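Food waste in the canteen at Liltbridge
Project report, Dindo Mangubat
Module 2, tutor group Zasa

1. Why this topic

Everyone moans about the canteen but I wanted numbers. The college says it cares about waste, there are posters, but no figures anywhere that I could find. So the question was: how much gets left on plates at lunch, and which food is it.

Did it in November. Would have liked longer but the scales were only free then.

2. How I did it

Plates collected at the hatch instead of the usual trolley. Scraped into tubs, one tub per type: potato/rice/pasta, veg, meat or fish, bread, other. Weighed each tub at the end. Drinks not counted. Peel and bones went in a separate bin and are not in the totals.

232 plates over the whole thing. Also a short questionnaire, paper, handed out at the tables. 34 came back, two of them I couldn't read properly but I left them in for the yes/no questions.

Problem: on the first lunch the tubs weren't labelled and some of the veg went in with the bread. I picked out what I could. So the bread number is probably a bit high.

3. What was left

Potato, rice and pasta was the biggest tub by a long way, every lunch. Veg second. Meat and fish hardly anything, except on the fish pie day when a lot of it came back and the tub got very heavy (wet food weighs more, should of thought about that before).

20 plates came back with nothing eaten off them except the pudding.

Bread surprised me. It's free so people take two slices and eat one.

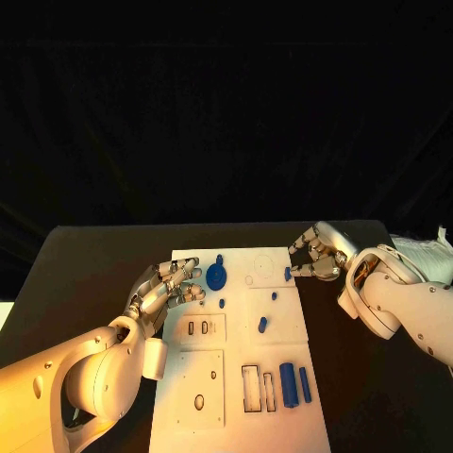 The questionnaire backs some of this up. Most common reason for leaving food was "too much on the plate". Next was "not enough time", mainly from people on the second sitting, who get in late if the Mendoza building lets out late. Taste came third. I had expected it to be first.

Asked if they would take a smaller portion for the same price, more said no than yes. Asked if they would take a smaller portion if they could go back for more, nearly all said yes. Same amount of food really, so the way it's put to people matters.

4. Problems with the method

Only lunch, no breakfast. People could see me weighing and a few said they ate more becuase of it. Menu wasn't the same each time so comparing days is shaky. Scales only show whole grams, fine for this.

No weight for what went out on the plates to start with, so I can't give a percentage. Biggest gap in the report. Domodetti, who do the catering, have portion sheets but I asked too late.

5. What I'd suggest

Ask "small or large?" at the hatch. Seconds on potato and rice in the last part of the sitting. Move the bread to after the till. Try it for two weeks and weigh again, same tubs, labelled this time.

Raw weights are in the appendix, table 2. Questionnaire is behind it.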